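Rules for a two-handed robot working round a fridge drawer – what does everyone use?
Posted 28 May 2025 in Robots at Work

Trilletti
Hello all, I've been handed the job of writing our house rules for the kitchen tasks, mostly putting a bottle in the fridge drawer and taking it out again, and I'm a bit stuck! We've got the general safety paperwork (risk assessment, stop button checks, all that) but it says next to nothing about the fiddly bits. What I really want to know is what the hand that isn't holding anything should be doing. Ours is allowed to hover or rest wherever the person driving likes, and two of our drivers have completely different habits. Also, do you set a speed limit near an open drawer? My draft says 10 per cent of full speed once the hand is over the rim, which feels painfully slow, but I'd rather start there and loosen it in September. Oh, and we only use plastic bottles, I've put that in as rule one.
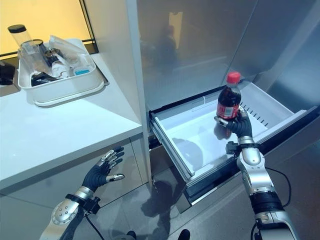

Wevar
Plastic only is the right place to start, and I'd add "lid on and tight" to the same line. For the spare hand, ours has two permitted states. Either it's parked open, palm out, clear of anything that slides or swings, or it's resting on a fixed surface and the driver has said so out loud. Hovering is a fault and gets logged as one. We were sloppy about it for ages and the logs were useless, as you couldn't tell a planned touch from a bump.

On speed, 10 per cent is fine for new drivers. We go up after 29 clean runs in a row (don't ask me why 29, it was in the sheet when I joined and it has stuck). Whatever number you pick, write down what it's a percentage of! We had two people reading the same rule against different top speeds.

One more that I'd put near the top is open drawers. If the drawer's out and the bottle's on the worktop, the drawer still counts as a hazard for both arms.

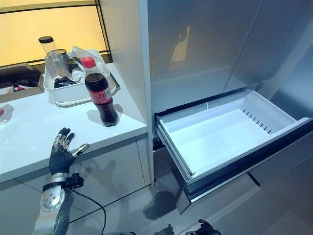

So the slow limit stays on until it's shut, whichever hand is moving. Same for cables – have someone look at the loops on both forearms before each session, with the drawer pulled right out, and stop if anything could catch on the rim.

Dutow
we just do everything slow tbh. never had a problem

Joseph
I'd be careful with "never had a problem" as a standard, but slow is good! My two pennies' worth is about touching the furniture. A flat palm on a cabinet front is fine by our rules so long as the cabinet is fixed and the push limit is set beforehand. Fingertips on an edge or a handle are a no from us.
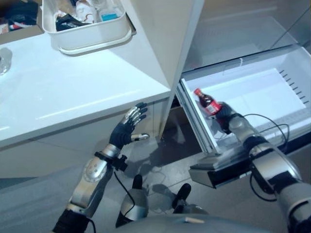

Left palm on the cabinet front, right hand holding the bottle in the drawer.

We also make people do 10 dry goes with nothing in the hand before the bottle comes out, and I'd keep that even if everyone moans (they will). Keep the whole lot to one side of paper as well. Our first version had 100 rules in it and people were signing it without reading past the first page.

Trilletti
Brilliant, thank you! The parked-or-resting rule is going straight in, and I've changed the speed line to say what it's a percentage of. Wevar, does a broken run put your drivers back to nought, or do you just knock a few off?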